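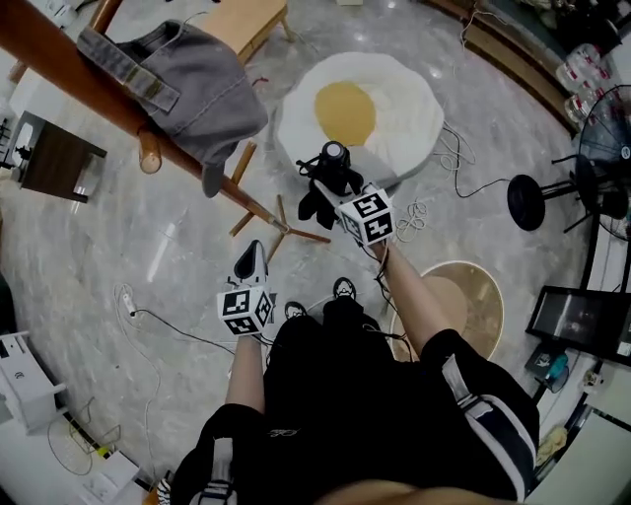
Both grippers in use, right jaws closed on the object, marker cubes facing up towards the head camera.

Recording your first set of pick-and-place examples by hand

I love this part of the work! You don't need the arm powered up at all. You hold a gripper in each hand, put the head camera on, and do the job yourself while everything gets recorded. A learning system can get a surprising amount out of 225 decent examples, and you can collect those in a couple of afternoons.

These notes go with the Flirken grippers and the Ostach recorder, but most of it carries over to other kit.

Before you start

Wipe the marker cubes. A greasy thumbprint across a black square is enough to lose tracking, and you won't find out until later. Check that the recorder has space for the whole session, then start a new folder and give it the name of the task.

Walk your route once with the cables attached. Mine like to catch on rug edges, so I go slowly the first time and tape down anything that snags.

Recording

1. Hold both grippers still in view for a moment, then press start.
2. Reach for the object at an easy pace. If you rush, the cubes blur.
3. Close the jaws fully before you lift. Soft, floppy things are brilliant practice — grab the firm bit and let the cloth hang.
4. Keep the other gripper in view as well, even when it's idle.
5. Put the object down, open the jaws, back away and press stop.

Do 20 of these, then have a break. Your arms will want one!

Mix it up

Move the object between goes. Turn it round, lay it on its side, start from the other end of the room. Rainer Kasten got me into swapping hands halfway through a batch, and our Dralwood model got noticeably better at left-handed picks after that.

Fumbles are fine to keep if you recover and finish the job. Label them "recovered". Delete any take where a cube stays hidden behind your forearm for most of the reach.

When you're done, run the checker over the folder and look at the flagged takes before you pack up.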